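Visit report: Juvden cloth-handling hall
Meenakshi Unnithan, Process Engineering, Lykkegaard

Our group visited the Juvden hall on 8 February 2025 as part of the preparation for changes to the folding and bed make-up lines at our Kirkum laundry. Bjarke Norðdahl and Bergþóra Kárason attended for the shop floor, and I attended for process engineering. Our host was Timothée Millet, who runs the demonstration shifts at Juvden. Védís Thorlacius of Fuvmont, the firm advising us on the transition, joined for the second half.

The purpose was to see how the manual work is done and what it demands of the people who do it. Equipment prices and delivery dates were not on the agenda and are not covered here.

Layout of the hall

The floor is one large room with a high ceiling. Stations are bed-sized or table-sized, and the same hall holds desks, stools and display panels, so computer work goes on within speaking distance of the manual work. One of the panels carries the name PRIMEBOT. Three humanoid robots on mobile bases stand on the gray concrete floor near the bed station. Our interest was in the people working with the hand-held grippers, and most of our time was spent beside them.

Bed station

The operator works over a large bed made up with a sage-green sheet. Each gripper is a white housing held in the hand, with two lens-like openings on the front and a green indicator light. The operator picks up, moves and lays down cloth using only the gripper. Cameras record each pass, and the recordings are used to train robots on the same motions. No robot takes part at this stage.

The bed is deliberately left untidy. Juvden's instruction sheet asks for ordinary household objects to be left near the cloth and moved between sessions. Our own make-up tables at Kirkum are cleared before every batch, and Bjarke asked whether recordings from a cluttered bed would be of any use to us. Timothée's answer was that a system trained only on a clear surface tends to fail the first time somebody puts down a phone. We accept the point for hotel rooms. For a closed folding line it needs a separate test.
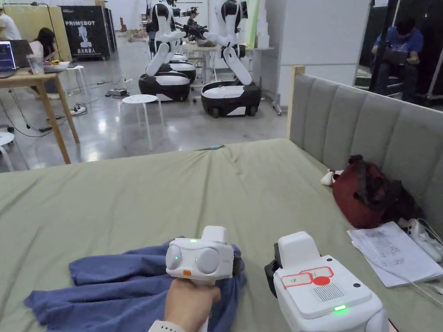
Table station

The second station we watched uses a wide table with a pale beige cloth over it. The task is a single piece of fabric, started from a crumpled state. A complete pass consists of locating a corner, lifting, shaking out, laying flat and folding. The operator then crumples the piece again and repeats.

Bergþóra, who has worked the small-piece line at Kirkum for many years, was allowed to try the grippers on a spare towel. Her notes, which I reproduce with her permission:

"First corner is easy. Second corner is slow because you can't feel the hem. At work I find the hem with my thumb and I don't look. With these I have to look all the time. Wrist gets tired before the shoulder does, opposite of the folding table."

This is the most useful observation of the day from an ergonomic standpoint. Our current risk assessment for folding is built on shoulder load and standing time. If any of our people are to do demonstration work, even for part of a shift, wrist load and visual attention have to be added to it.

The jaws are simple: two black curved fingers with rounded tips, each with a circular screw hub near its base. 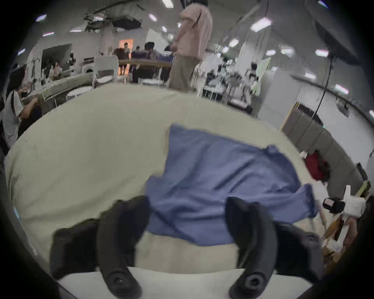 Timothée said that finger wear is checked at the start of each shift and that the operators do the check themselves. There is a short form for it. He also said that an operator who considers a finger too worn can take the tool out of use without asking a supervisor, and that this rule was introduced in August following a run of recordings that had to be thrown away.

Pace and output

Juvden sets a target of 500 accepted passes per station per week. A pass is accepted if the cloth stays in view and the operator does not touch it with a bare hand. Rejected passes are shown to the operator at the end of the shift with the reason. Bjarke asked whether rejections affect pay. They do not, but they appear on a list that everyone at the station can read. Bergþóra considered this worse than a pay deduction. I record both views without a recommendation.

Breaks are taken every 2 hours. At Kirkum the interval is set by the ironer, which has to be fed, so breaks are staggered. In the demonstration hall nothing is waiting downstream, and a station can stop at any point between passes. Both of our floor representatives noted this as the clearest difference in working conditions.

What changes for our staff

Védís presented Fuvmont's draft for Kirkum in a side room. In the draft, 2 of the folding positions on the small-piece line become mixed positions: part of the shift on normal production, part on recording demonstrations. Nobody is removed from the line during the first stage. The draft does not say what happens in the second stage. Bjarke asked for that to be put in writing before the matter goes to the floor, and Védís agreed to take it back.

Three points were raised that the draft does not yet address:

Job grading. An experienced folder is being asked to supply the skill that the machine will later use. The present grade describes output in pieces and has no line for this.

Recordings. The cameras take in the surroundings as well as the cloth, including whoever is at the next station. Staff on adjoining lines would have to be informed and asked, and the layout at Kirkum is tighter than at Juvden.

Return to production. Bergþóra pointed out that a folder who has spent half a shift with grippers will be slower by hand for a while afterward – she noticed it herself on the towel. The line rate for mixed positions should allow for this.

Open items

Fuvmont to supply a revised draft with the second stage described.
Juvden to send the finger inspection form and the acceptance criteria.
Process Engineering to add wrist load to the folding assessment and to propose a test on a cleared table using our own bath towels.
Bjarke to report to the Kirkum floor meeting, with Bergþóra's notes attached in full.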